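Marked out: what tape, bins and liners do for a packing bench

Workshop furniture rarely gets a second look once it has been bolted together and levelled. At the Brinex site in Brukow, where small parts are sorted into bins before dispatch, the benches were reviewed in August after a run of misplaced stock. The tables themselves were kept. What changed was the surface: how it is divided, what stands on it, and what goes in the bottom of each container.

The first question was whether to paint or tape the grid. Paint gives a cleaner edge and does not lift, but it fixes the layout for years. Tape can be laid in an afternoon and moved the next morning. Brinex chose dark blue tape on a matte brown top, a pairing with enough contrast to read under overhead lighting and no gloss to throw glare back at the person working. Each bench took roughly 40 metres of it, including the lengths that were pulled up and laid again.

Large rectangles were preferred to small ones. A cell that fits its bin exactly looks tidy on a drawing, but leaves no space for fingers at the rim and has to be redrawn when the bin supplier changes a mould. A generous cell tolerates both. Lines that run from front to back settle which lane a container belongs to; the cross lines settle how far in it should stand.

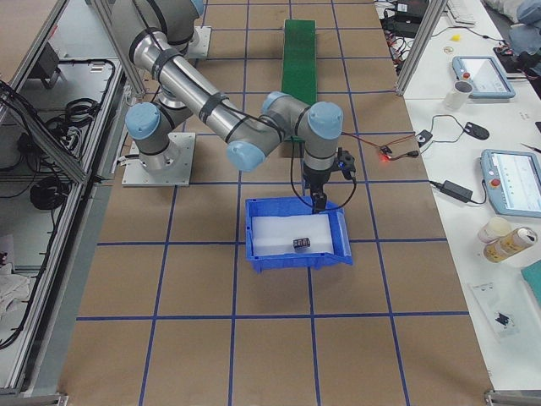 Blue bin with white liner on the taped bench top. The block inside is the only item in it.

The bins are plain open plastic with raised rims. Stackable types with folding lids were tried at the sister site in Zarska and dropped, as the lids spent most of the day folded back over the neighbouring cell. An open bin costs less, washes faster and can be checked at a glance.

Liners matter more than their price suggests. A dark part on a blue floor is easy to miss at the end of a shift, particularly a small one that has slid into a corner. On a flat white liner it shows up at once. The liner also deadens the drop and keeps dust off the moulding. Brinex buys them in packs of 800 and changes them weekly, or sooner if the surface has marked. They should lie fully flat; a curled edge will hide a small item as well as any shadow.

Some points remain open. Tape wears first where bins are dragged across it, and the crossings, where two layers overlap, are the first places to lift. Cutting the upper strip short so that the ends butt together slows this down, at the cost of a slightly ragged line. The Quan range of floor tapes was considered for its thicker backing, but the added height caught the feet of the bins.

The site now runs 336 bins across its benches. In a stock check completed on Fri 20 September, 97 per cent were standing in the right cell. Most of the others had been put down across a line, and the tape at those positions is due to be relaid with wider spacing.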